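Cekska Desk Arm Kit: what you get, what else to budget for

Price: £524 including VAT
Availability: in stock, posted from our Wallutberg workshop
Last updated May 20, 2026

I've been selling this little arm since December and I get more or less the same email every day, which boils down to "what will I have really spent by the time it moves?" Fair question! So I've rewritten the page around the money and the planning, and shoved the technical bits into the download.

The £524 gets you one arm with a gripper, printed and bolted together, with its servos fitted and their leads already plugged in. You also get the controller board, the screws you'll need for mounting and a spare set of jaw pads (they do wear, especially if you're picking up anything gritty). I test every arm for an evening before it goes in the post. If I don't like the sound of a servo it gets swapped.

It doesn't include a power supply. I used to put one in and half of you already had a better one, so now it's an option at the checkout. Please don't try to run the arm off a phone charger, I've had two come back that way and it wasn't pretty. It doesn't include a computer either, but any laptop you've got lying about will do, even a fairly tired one.
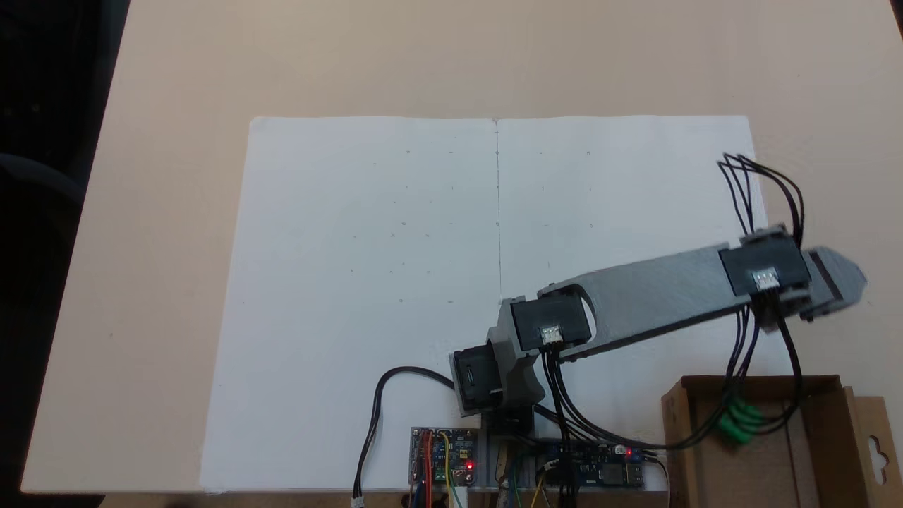

Table space is the cost people forget. The arm looks dinky in its packaging and then you switch it on and find it wants most of a desk, plus somewhere for you to put your elbows. I work with mine over a big white sheet with faint pencil dots and ticks on it, and if you're planning a corner for one I'd get yours down before you buy anything else, because moving the arm afterwards means marking everything out again. Leave room for the wiring too. There's a fat loop of it over the wrist, more hanging underneath, and mine trails off into an open cardboard box at the side where the green terminal connectors live. A proper enclosure is on my list. The box cost nothing and I've grown fond of it.

The base sits on an aluminium rail, so you'll want a table that doesn't wobble. Kitchen tables are fine, folding ones aren't. If you're buying for a school or a club and the table gets shared, screw the rail to a board and lift the whole lot away at the end of the day.

Spares and running costs

Servos are the thing that goes. I'd budget for 2 spare servos in the first year if it's being used by beginners, who will drive it into the table (I still do). They come from Stisterard and I sell them on at what I'd call a friendly markup. Printed links hardly ever break, and if you've got a printer the files are free, so print your own in whatever colour you fancy. Grey hides the dust best. Electricity isn't worth putting in the spreadsheet.

Do put your own time in, though. Set aside a weekend for setting up and calibrating, and then a bit more for playing with it, which you'll do anyway.

Buying more than one

Quite a few of you want a pair, one to move by hand and one to copy it. I can do that, and both arms will come matched from the same batch of servos, which makes the calibration a lot less fiddly. If you've got a grant or a department budget of £2000 to spend, my advice is to buy the pair, two power supplies and a handful of spares, and keep what's left for the thing you'll discover you need in month three. Don't blow it all on day one!

I'm happy to do a proper quote with a purchase order number on it. Invoices come from Spahić, our parent company, so warn your finance office or they'll bounce it.

Delivery and returns

Orders go out twice a week. You can send an arm back within 30 days if it hasn't been modified, and I'm not strict about what counts. Extra holes in the base, fine. Sawn-off gripper, sorry, no.

Add to basket
Add power supply
Ask for a quote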